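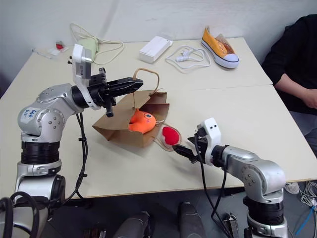

Vovness Equipment Pool, Manipulation Group

Hailu two-arm station: notice about the wrist cable

Status: open for booking, with a speed limit
Last changed: 19 January 2026
Contact: Gemechu Berhe

The station has two arms with parallel grippers and a camera on each wrist. It is used for bag packing and for handling small soft goods such as plush toys.

In May the left arm made a protective stop while it was lifting a paper bag by the handle. The wrist cable had caught on the front edge of the table, and the plug was pulled half out of its socket. The gripper lost power but kept its fingers closed. A person then reached in to free the bag before the stop button was pressed. There was no injury, but we treat it as a safety matter.
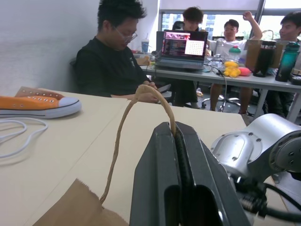
A twisted handle gives the gripper very little to hold, so users often turn the wrist further to get a better grip. Please do not turn it past 77 degrees with the present cable. The longer cable from Suvbridge is ordered, part 21-6.

Until it is fitted:

Speed is limited to 40 per cent on both arms.
Look at both cables before each run, also where they pass the table edge.
Press stop before any hand goes between the arms.
Report every stop to Sawsan Najjar, also the short ones.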